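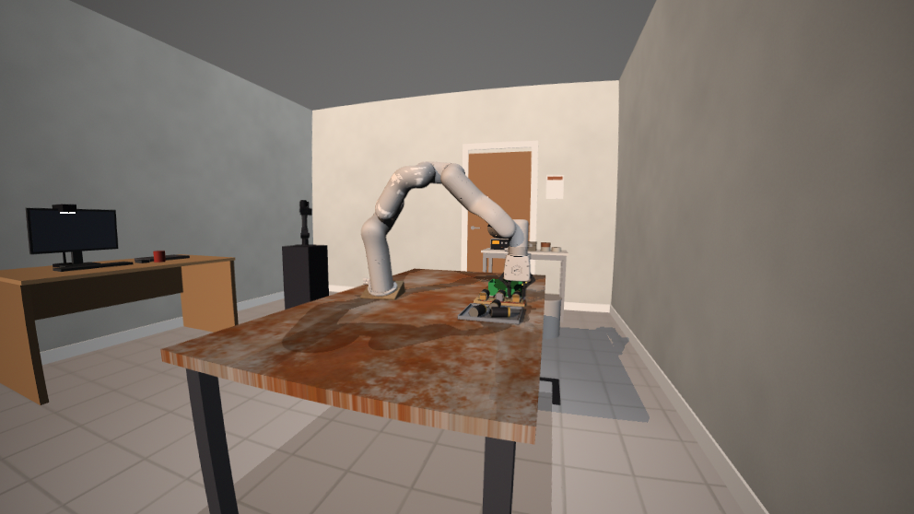
Cusberg's Repair Hall Gets Its Saturdays Back

April 28, 2025

Good news if you've got a wobbly chair sitting in the garage (I have two, don't judge me): the Repair Hall on Divden Street is going back to Saturday hours starting this weekend. It's been weekdays only since November, when the heating bill got out of hand, and those of us with regular jobs have been grumbling ever since.

I stopped in this morning and caught Vimala Kulkarni, who runs the place, halfway up a ladder with a paint roller. She told me the city has come through with a grant of $3,000, enough to cover heat and lights on weekends until next spring. "People kept knocking on the door on Saturdays anyway," she said. "I felt terrible sending them home with their lamps."

The hall fixed 669 things last year, mostly lamps, toasters and kitchen chairs, plus one very old accordion that took four visits. I would've loved to hear that one get tested!

Doors open at 9 and close at 2. Repairs are free, but you pay for parts, and anything with a gas line is still a no. If you're bringing furniture, call ahead so they can clear a spot for it. Parking behind the Baran bakery is fine until noon, and after that you'll want the lot on the hill.

The hall could also use a second sewing machine, so if yours is gathering dust, Vimala would love to hear from you. I'll be there Saturday with at least one of the chairs.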